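Clullholm Bread List
Subject: Re: Loaf dry by the second day

Thanks for the replies so far. I've tried most of what was suggested and will set down what I found, as one or two people asked.

The loaf is the plain white tin one from the list's recipe page, made with Jesanier strong flour. I bake two at a time, using 1000 g of flour between them. The crumb is fine on the day but by the next evening it is only good for toast. I'd be glad of one more day before that.

First I left it in a paper bag on the worktop. The crust stayed crisp until bedtime and the inside was dry by breakfast. Then I used a plastic bag, which kept the inside soft but turned the crust leathery. I then went back to paper with the cut side face down on the board. That was better than paper alone, though the end slice was still past sandwiches. We had it toasted and it was good.

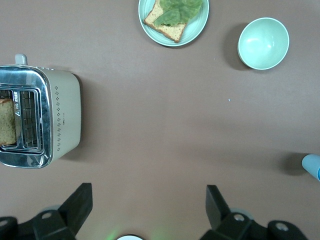 Another member wrote, earlier in this thread:

> I think your trouble starts before the bag. If the dough is on the stiff
> side the loaf will be dry the next day wherever you keep it. Mine was the
> same until I put in more water and a spoonful of oil. Also, are you
> cutting it while it is warm? I used to, and lost a lot of steam that way.
> I leave mine at least 4 hours now. As for the fridge, don't. It goes
> stale faster in there than on the shelf.

I was cutting it warm, yes. Last week I left both loaves alone until the evening and they were noticeably softer the next day, with no other change. I haven't tried the oil yet. I did put in an extra 34 g of water and the dough was sticky but workable. It spread a bit in the tin and gave a flatter top.

Freezing it in slices works, and I know several of you do only that. My freezer is small and mostly full of beans and plums until spring, so I can fit half a loaf at best.

I've also put a cloth on the table for shaping on the days the worktop is in use. Flour goes straight into it and it wants shaking outside afterwards.

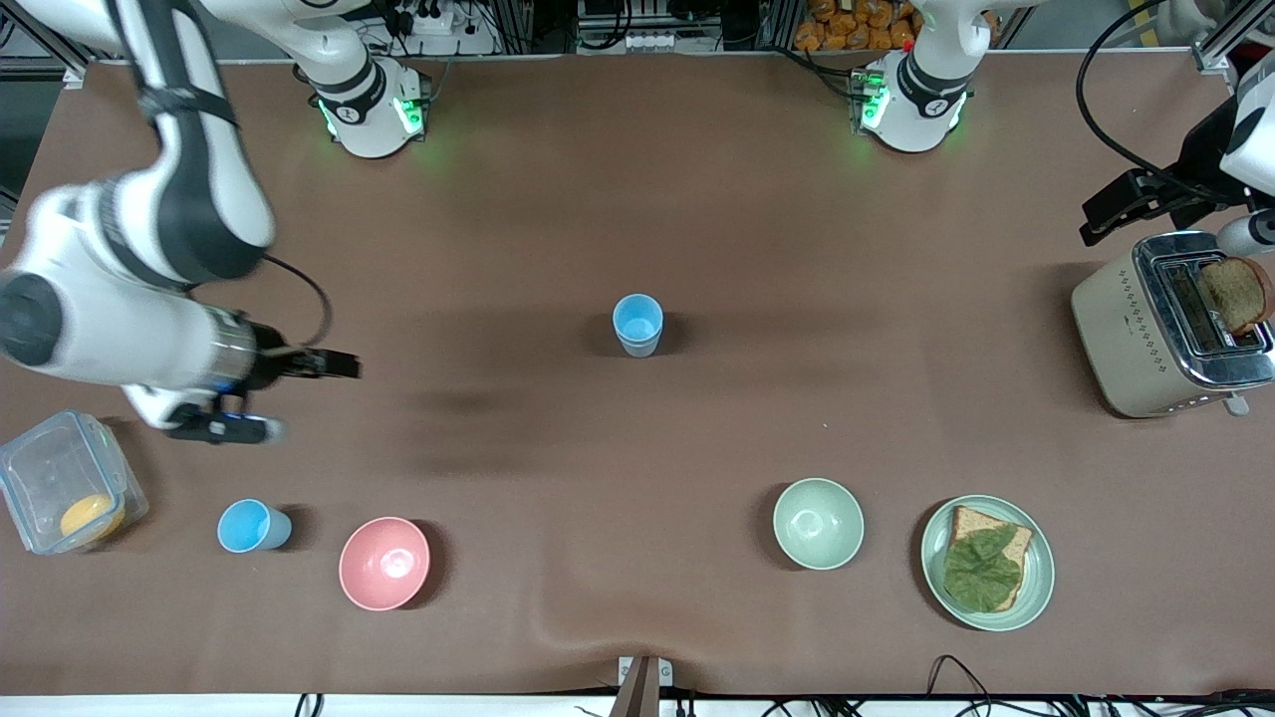
The table with the brown cloth on.

Two questions. Has anyone used the Gagnon lidded tin for this loaf, and does the softer crust help it keep? And does the Posthorpe mill flour take more water than the Jesanier? The shop is getting some in and I could try a small bag against my usual.

I'll do the oil loaf next and report back once it has had 24 hours.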